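We use cookies to remember your settings and to count visits. Accept | Manage preferences

Open afternoon at Andness: two arms, a tub and some tableware

5/3/20
By Eglė Sepp

Andness has two rooms above a print shop, and the way in is through the yard at the back. I had emailed in September asking to see their control software and heard nothing for months, then got an invitation to an open afternoon with 18 other people. We went up in small groups. Mine had the second slot, so the coffee had gone but the software was already warmed up and had been restarted only once.

The group builds a planner called Gurnus, which decides what an arm should do next and how it should get there. A separate program, Usura, handles perception. It takes the camera pictures and works out which objects are present, where they are and how sure it is. Chanida Kamolrat wrote most of the planner and gave the talk. She kept the slides short and spent most of the time at the table, which suited me.

The task they have chosen is sorting children's tableware in and out of a clear plastic tub. They picked it for the software problems it brings up. The pieces are light, the colours are close to each other, and clear plastic gives a camera very little to hold on to.

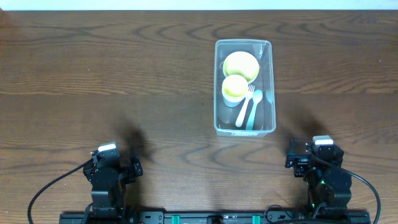 The two arms on their rail, with the tub and tableware ahead of them.

Both arms are driven from one process. Earlier versions ran a planner for each arm and passed messages between them, and Kamolrat said the messages were where most of the faults came from. Each arm would plan a good path through space the other one was about to use. Gurnus now plans for the pair. It costs more computing time per step, and if one arm has to stop then the whole plan is worked out again, but she said the logs are much easier to read.

The logs were the part I liked best. Every decision is written out as a plain line of text: what the planner wanted, what it believed about the object, which options it threw away and why. You can scroll back to a bad grasp and find the line where it went wrong. They keep the last 1000 runs on a machine in the corner and delete the older ones.

We then moved to the screen showing Usura's side of things. There is a camera near each gripper as well as the overhead view, and the program has to decide which one to believe. From above, an object has a good outline but poor height. From the wrist it is the other way round, and the view changes with every movement of the arm. Usura keeps a running estimate for each object and gives more weight to whichever camera has the better angle at that moment.
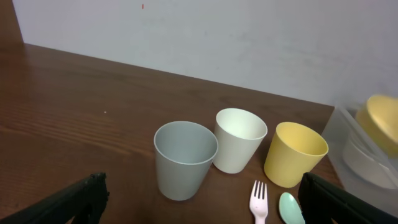 Panagiotis Vasić wanted to know why they didn't simply teach the whole thing from demonstrations and drop the planner. He thought the hand-written rules would become a burden as soon as the objects changed, and that the readable logs were a comfort more than a tool. Kamolrat agreed with the first half. She said the grasping itself is already learned, and that only the order of the steps and the safety limits are still written by hand. On the logs she didn't give way at all. The two of them carried on in the corridor afterwards.

Sakda Jitpraphai took over for the part on close-range work. Once a gripper is right next to an object, the wrist camera sees very little apart from that object. The picture blurs when the arm moves, and with a clear or pale wall in front of it the edge the gripper needs can fade into the background. Their first answer was to slow everything down. It helped, but runs became so long that testing took up whole days.

What they do now is save the last good estimate before the final approach and treat the close view as a small correction to it. If the correction grows beyond a set limit, the arm backs off and looks again.
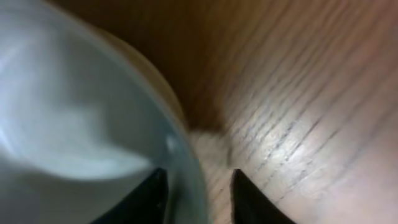

The limit took them a long time to set. Too tight and the arm keeps backing away from grasps that would have been fine. Too loose and it closes on air, or pushes the object along the table. Jitpraphai showed a chart of the settings they had tried, and the useful range was narrow. I asked if it had to be tuned again for each new object. He said yes for bowls and no for cups, and that he didn't yet have a good explanation.

Bowls also bring up the question of what to do after the grasp. Held by the rim, a bowl can tilt, and the planner needs to know how far before it chooses a place to put it down. Gurnus used to assume the object stayed at the angle it was picked up at. There is now a check after lifting, where Usura looks again and passes the new angle back, and the path to the tub is planned from that.
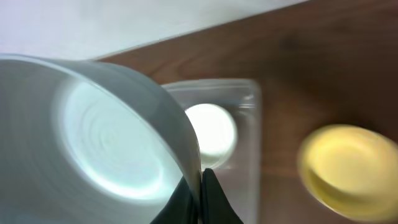

The check adds roughly 2 seconds to each lift. Solomiia Hutsuliak is trying to run it while the arm is already moving, so that the first part of the path is a safe guess and the rest is filled in when the answer arrives. She showed it in the simulator only. It stopped with an error about a missing transform on one try and completed on the next, and she wrote the error down in a notebook before going on.

The tooling had less time than it deserved. Chantharasri is their replay tool, and it takes a stored run and plays it through a newer version of the software to see where the decisions differ. It can't tell you what would have happened on the table after the first different decision, and Hutsuliak was clear about that. They use it to choose which changes are worth a real test.

There were three things I had hoped to see and didn't: how they calibrate the cameras, what happens when a person reaches in, and the emergency stop code. The first is being rewritten and the other two were left out for lack of time. I have been told I can come back for the calibration once it is done. If you want to go yourself, write to them early, wear a jumper as the back room is cold, and ask to see the logs.

Get our visit reports by email once a month. Enter your address to subscribe. You can unsubscribe at any time.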